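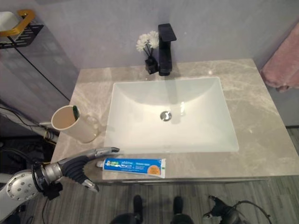
A robot arm reaches for toothpaste at the edge of a sink counter.

Pralero says its new planner can tidy a bathroom sink without a script

Pralero put out version 3 of its Dorik planning software in October, and the claim at the top of the release notes is a big one. Tell the robot in plain words to clear the sink, the company says, and Dorik will work out the order of the jobs, pick the grasps and recover from its own mistakes.

That last part deserves a hard look. Older versions of Dorik ran from a fixed list of steps that an engineer wrote by hand. If step four went wrong, the arm stopped and waited. The new one is supposed to rebuild the list each time the cameras report something it didn't expect. Pralero's own figures say it finished the sink job in all but 7 of 100 tries. The notes don't say how many of those tries were in a bathroom the software had never been set up for, and when we asked, we were told the number was "being prepared."

They also don't say what counts as finished. A tube that gets picked up and dropped in the basin could pass or fail, depending on who is keeping score.

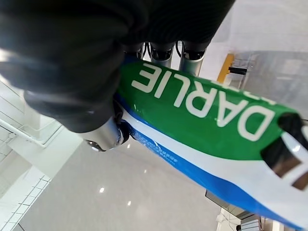 Vlasta Hubáček wrote to us after our first short piece on Dorik to say we were being unfair about the grasping. Soft packages are hard, she said, because they change shape when you squeeze them, and a planner that checks its grip again after every move is doing something most home robot software skips. Her complaint was with the speed. She timed a replan at 14 seconds on the public build and wondered who would put up with that in the morning.

Pralero disputes the timing and says the public build has extra logging switched on. We'd like to see it run with the logging off. The company has offered to show us, on its own computers.
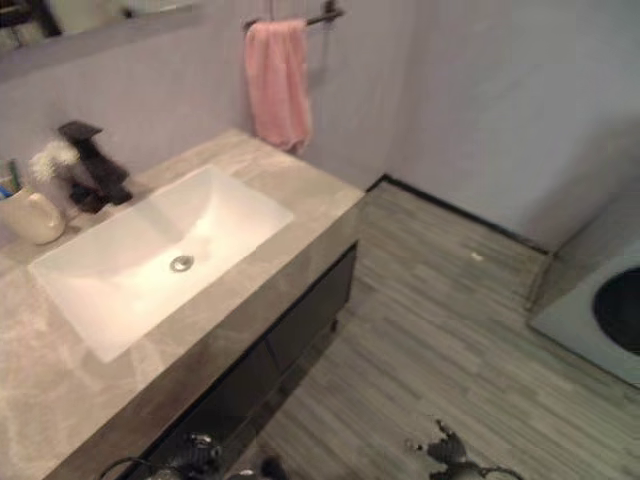
Perception is where the release notes get thin. Dorik now builds one map from the head camera and the wrist camera and lets the planner ask it questions, such as whether a path is clear or which object is nearest. It sounds good, and it may be. But a head camera looking over a bathroom takes in a lot that has nothing to do with the job, say a washing machine by the wall or a pink towel on its bar, and the software has to decide what to leave alone. Pralero says this is handled by a "relevance filter" and gives it one paragraph. There is no error rate for it anywhere.

Romana Skála, who leads planning at Pralero, told us a longer paper is coming. She wouldn't give a month. 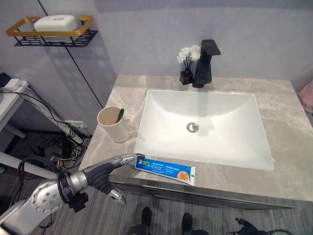
The other open question is price. Dorik is free to try, but the replanning module needs a paid license, and Pralero hasn't posted what it costs outside of research labs. Biretano, which sells a rival planner with a much smaller list of promises, publishes both its prices and its failed runs. Pralero says it will release the logs from its sink tests along with the paper. Until then the 7 failures are a number on a web page, and so are the successes.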